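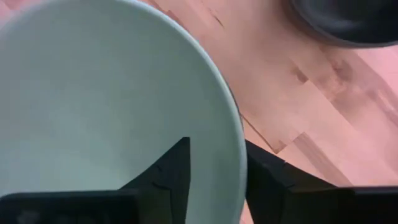
Empty bowl on a light wood surface

Livdale Community Help > Recording > Interfaces and preamps
3923 views

Quiet vocals and lots of hiss with a dynamic mic into the Livdale

ostrichloop
posted April 2018

Hi all! I finally bought my first real audio interface, the two-channel Livdale, for $147 with a cable thrown in, and I love the thing. The headphone out is so much nicer than the jack on my laptop! My trouble is with the mic. I have a plain handheld dynamic, the kind you'd see at any open mic night, and to get a decent level I have to turn the input knob almost all the way up. By then there's a steady hiss behind my voice. My acoustic guitar through the line input is dead quiet, so I don't think the interface is broken.

I sing pretty softly and I stand back a bit because I play at the same time. Phantom power is off. Do I need one of those inline boosters, like the Ostach, or am I doing something wrong? I've also got a noise reduction plugin, and it makes me sound like I'm underwater.

hum_and_buzz

Congrats on the new box, you'll have a lot of fun with it! Nothing sounds broken to me either. A dynamic mic puts out a tiny signal, soft singing makes it tinier, and distance eats the rest. Before you spend any money, get close. I mean lips nearly touching the grille, then back off by the width of a couple of fingers. The first time I tried it I got to bring my input knob down by a quarter turn and the hiss just fell away.

You'll pick up more bass that close, so switch in a low cut. I set mine at 90 Hz for my own voice and leave it alone. If you start popping your P's, turn the mic a little off to the side and sing past it.

If playing guitar keeps pulling you away from the mic, put it on a boom stand and bring the mic to you – it makes a huge difference and used stands are cheap.

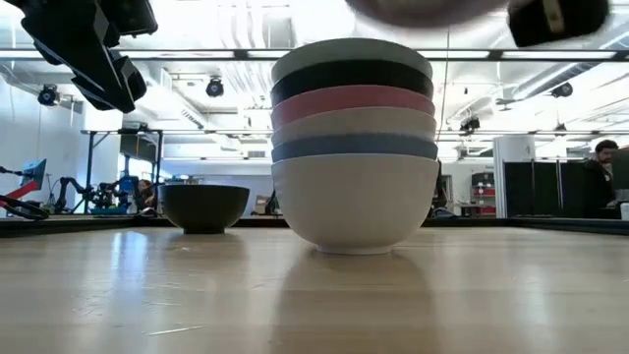 Gain is worth thinking about as a chain: your voice, the mic, the preamp, the track, the plugins, then the output. I picture it like that stack of six nested bowls, with the big white one at the bottom holding up all the rest. Your voice at the mic is the white bowl. Whatever is wrong down there gets carried up through every stage, and a noise plugin near the top can only shave at it. Aim for peaks near the middle of the meter while you sing your loudest line, leave the track fader at zero, and do your volume changes after that.

bullville_basement

just get the Ostach. I have one and it's awesome

tapewobble

Adding to the long answer, which I agree with. The Ostach is a great little booster, but it runs on phantom power, so you'd need to switch that on for that channel. A regular dynamic on a balanced XLR cable normally doesn't mind phantom, but with the booster in line the mic won't see it anyway.

Also check the cable! Mine came from the Bajwa bargain bin and one of the pins wasn't soldered properly, which cost me a lot of level. I swapped in a friend's and whoa, there was my voice. Try a different one and try input 2 as well. It takes 4 minutes and it's free.

ostrichloop

Update: borrowed a boom stand and got right up on the mic. So much better!! Knob is at two o'clock now and I can only hear hiss in the gaps between verses. Going to try another cable next, and the booster can wait.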